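Chunk length and the blending problem, continued

In the last post I left the two-arm policy in a state where it could complete most of a table-setting episode but stuttered every time a new action chunk arrived. Several people wrote in to say that the stutter was a latency issue and that I should stop looking at the model. Milan Segers was the most insistent. He was partly right, so I will start with the latency and then get to the part that was the model.

The policy predicts a chunk of future joint targets for both arms from the current camera images and joint positions. The controller plays the chunk back and requests another one before it runs out. There are two free parameters that matter: how many steps are in a chunk, and how many of those steps get executed before the next request. Most of the published recipes pick one pair of values and leave it there. I had done the same, and I had inherited my pair from a single-arm setup where nothing had to be coordinated.

Latency first. Inference took longer than one control step, which means the first few targets in every new chunk describe a time that has already passed. My old controller played them anyway. The arm was therefore commanded to a position slightly behind where it was, then caught up, and this showed as a small backward kick at each boundary. The fix is to timestamp the observation and discard the stale targets on arrival. I should have done that from the beginning. With the fix in place the kick was gone from the joint traces, and the motion still looked bad at certain moments.

Those moments were consistent. They came when one arm was close to an object and the other had no work to do. I pulled the traces for 33 episodes and plotted the distance between the end of the old chunk and the beginning of the new one, per arm. For the busy arm the distance was small. For the idle arm it was large and had two peaks. The policy had learned two reasonable places to wait, and on each request it picked one without regard to what it had picked before.
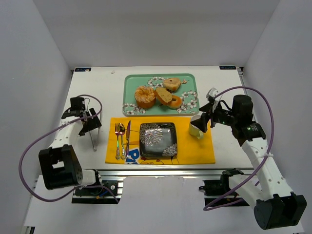

An idle arm sounds harmless until you consider what surrounds it. The table-setting task has a cluttered layout by design, with targets close together and not much clearance between them. With the right gripper at the mug, the left one is over bare tabletop beside the placemat, and the fork is the first piece of cutlery it would meet if it moved inward. One of the two waiting poses is out there to the side. The other is farther in, above the cutlery. Jumping between them at a chunk boundary drags the fingers across a fork, a spoon and a knife, at a height that depends on how well the wrist is tracking. The task has no step that requires this, and the policy has no term in its loss that discourages it.

The first thing I tried was temporal ensembling: query at every step, and average all overlapping predictions for the current time with exponentially decaying weights. It smooths everything. It also averages two modes into a third pose that does not occur in the demonstrations. For the idle arm that is tolerable, as the midpoint between two waiting poses is also a pose where nothing happens. For the busy arm it costs precision near the grasp, where the prediction changes quickly and the older ones are simply out of date. Grasp timing slipped late. I could see this in the gripper channel, where the closing edge turned into a ramp.

The second thing was to make the chunk longer and execute more of it. Fewer boundaries, fewer chances to switch. This works as advertised and makes the policy blind for longer. If an object shifts when touched, the arm finishes its old plan before it notices. Iqra Orakzai ran the same comparison on the Andov arms and got the same tradeoff, with a worse failure at the long end because her grippers are heavier and push things farther.

What I am using now is a prefix condition. During training, a random number of the first steps in the target chunk are given to the model as known input, and the loss is computed only on the rest. The number can be zero, so the model still learns to start from nothing. At inference, the steps of the old chunk that will be executed while the new one is being computed are passed in as the prefix. The new chunk has to continue from them. Because the prefix covers both arms, the choice of waiting pose is carried forward along with everything else, and the second mode has very little probability once the first has been entered.

None of this is original. Shazia Lodhi pointed me to the general idea in January, and I ignored it on the grounds that it needed retraining. It did need retraining. It took 13 hours on the Vrettos machine, a good deal less than I had spent on blending schemes by then.

Some implementation notes for anyone doing the same.

Sample the prefix length from a range that covers your real latency with margin. I sampled uniformly up to the measured worst case, and then someone else started a job on the same GPU and the worst case got worse. The behavior outside the trained range is poor.

Add noise to the prefix. Without it the model trusts the prefix completely and learns to extrapolate from joint velocity, and it pays less attention to the images than it should. A small amount of noise is enough. I chose the scale from the tracking error of the arms, which gives it some physical meaning, but I have not tuned it.

Drop the prefix for the gripper channels. I kept them in at first and the policy became reluctant to open once it had closed. My guess is that gripper state is so predictable from its recent past that the model learned to copy it. Removing those channels from the prefix fixed it, with no visible cost in smoothness. A gripper command has to be allowed to jump.

Log both arms even when only one is of interest. I would have found the two peaks a month sooner if my plotting script had not defaulted to the arm with the larger total motion.

On results: I evaluated on 192 episodes, split evenly between the prefix model and the ensembled baseline, with layouts drawn from the same list and the order shuffled. The boundary distance for the idle arm now has one peak, near zero. The gripper closing edge is sharp again. I am holding back success rates until Nighat Sethi has scored the recordings without knowing which model produced which. My own scoring of an earlier batch was more generous than hers, and the disagreements were mostly on episodes where an object ended up in the right area but turned.

There is one regression. If the first chunk of an episode commits to a bad waiting pose, the prefix model stays with it, whereas the old one would have jumped out of it sooner or later by accident. I have tried dropping the prefix for the idle arm at random intervals, and this brings back a mild form of the original problem. Roland Rudd suggests resetting only when the busy arm has released an object, which would need a reliable release signal. The gripper current might be sufficient. I will try that next, on the Pravholm layouts first, where the spacing is wider and a wrong reset does less damage.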